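Is decanting worth the bother? A refill seller makes her case

The woman who runs the refill counter at Tenel would like me to know that she does not own a label maker. She brings it up before I have sat down. People assume things, she says, when you tell them you sell empty bottles for a living.

I had come with an assumption or two of my own. I have never seen the point of taking liquid out of the bottle it was sold in and putting it into another one. It costs time, some of it ends up on the worktop, and you finish with two things to wash. Tenel, which has a shop in Dernville and a stall at the Bakilana covered market, has nonetheless built a trade on it, and stocks 26 shapes of small bottle. I asked her who on earth needs 26.

"No one does," she said. "You need three. You need one that sprays, one that pumps and one with a proper lid. The rest is me liking bottles and customers liking bottles."

That was more candid than I was ready for, so I tried the money. A big refill pouch of hand wash from Tenel is 700 millilitres and costs 9 pounds. The supermarket across the road sells an ordinary full bottle for a good deal less. Where is the saving?

"On that one there isn't a saving," she said. "If you're buying the cheapest thing on the shelf, carry on buying it. I tell people that. Where you save is the oils and the room sprays, the dear stuff, where half of what you pay is for a nice bottle you throw out."

I pointed out that her own bottles are also nice, and also cost money. She said mine would last me years if I stopped putting them in the dishwasher, and I had not told her that I did. The plastic ones go cloudy, apparently. Warm water and a drop of washing-up liquid, then leave them upside down overnight with the tops off. Overnight is the part people skip, and she claims to be able to tell from the smell when they bring a bottle back to the counter.

We moved on to spray tops, which are my real grievance. I have bought several in my life and I doubt one of them saw out a summer. She agreed with this too, up to a point. Thick oils will clog almost any of them, she said, and a shop that tells you different wants to sell you a second one. Her advice is to keep the spray for thin liquids and to run plain water through it between fills. If the tube is too long for the bottle, trim the end at a slant.

"And don't fill it to the top. Everyone fills it to the top. Then they push the tube in and it comes up over the neck and they ring me."

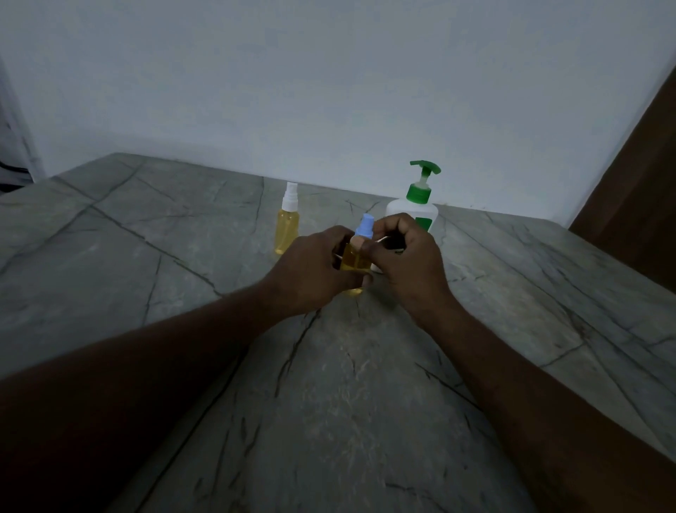 I asked how long it ought to take, a bottle at a time, for somebody with no particular gift. She said a couple of minutes. I said it had taken me 25 the night before, with a funnel from the camping box, and that I had needed to wipe down the kettle afterwards. She wanted to know which funnel. Then she wanted to know why I had done it next to the kettle.

There is a rival method, sold by a firm called Rumov, in which the refill arrives as a cartridge and clicks in without any pouring at all. It sounds to me like the obvious answer. She was polite about it for a sentence or so. "It's very clean," she said. "It's also their cartridge, for ever. If they put it up in August, you pay it in August." I think she has a point there, though she would say that, and I notice that Tenel's caps fit Tenel's bottles rather better than they fit anyone else's. She says this is down to the thread size and that she is looking for a second supplier.

Before I left she sold me a small bottle with a screw cap, and told me to write the contents and the month on the bottom in marker pen. It has been by my sink for over a week now. I haven't filled it yet, and the hand wash is still in the bottle it came in.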